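February, dye bench, after lunch

Madder again. I said I was done with madder after the batch in the tall pot went brown, and then Orathai Chantharasri left a bag of ground root on my stool with a sticky note that just said "try it cooler," so here I am trying it cooler. I'm writing this one up properly (well, more properly than usual) so Thanakorn can repeat it while I'm away.

A bit of red cloth, on the table in the second picture:

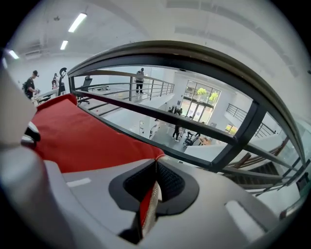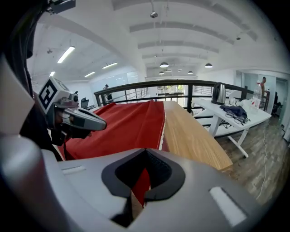

Anyway, the recipe. Fabric is the plain cotton from the Illberg roll, 232 grams weighed dry, scoured in soda ash and a squirt of the boring dish soap. Rinse water came out the color of weak tea, which always grosses me out a little. I went through two changes until it stayed clear. If you skip this you get those pale islands we had on the Clirkby samples, and I do not want to see those again!

Mordant next. Tannin first, overnight, lid on. Then alum acetate, stirred in with hot water before it went into the bath, and the cloth stayed in there while I answered email and forgot about lunch. I didn't do the chalk dip at the end this time. Thanakorn Mahawong thinks the chalk brightens things and I think he is probably right, but our tap water is hard enough already and I wanted to change one thing at a time. Next round gets the chalk.

Dye bath: madder at 100 percent weight of fiber, so 232 grams of root to match the cloth, soaked in warm water first and strained through the old pillowcase. Started cold, brought it up very slowly. Last time I let it creep past a simmer while I was on the phone and that's when the browns came out. So I sat next to the pot with the thermometer like a person watching toast, and kept it well under a simmer for 3 hours. My back hurts.

Color at the end of the first hour was a sad peachy orange and I almost gave up on it. By the second hour it had swung over to brick. I left the swatch in the pot with the heat off and it kept getting deeper while it cooled, so whoever does this next, don't pull it early. I've written COOL IN POT on the lid in marker.

Swatch is labeled 1032 and it's clipped in the Esteban binder behind the weld yellows. One half is tucked under card and the other half is going in the window for the light test. I'll look at it when I'm back.

Still annoying me:

The Skirkia scale drifts when the fan is on. Turn the fan off, weigh, turn it back on. I keep forgetting.

We're almost out of alum acetate. There's one jar, and the lid doesn't close right, so it's clumping.

The pillowcase has a hole in it now. I found bits of root stuck to the cloth in little specks, and they left dark dots when I rinsed. Coffee filters are too slow for this much liquid. Orathai says she has some silk mesh at home and I'm going to keep bugging her until it shows up.

Exhaust bath is in the bucket by the sink with a plate on top. It still has plenty of orange in it, so please don't dump it. I want to put some wool in there tomorrow morning and see what happens.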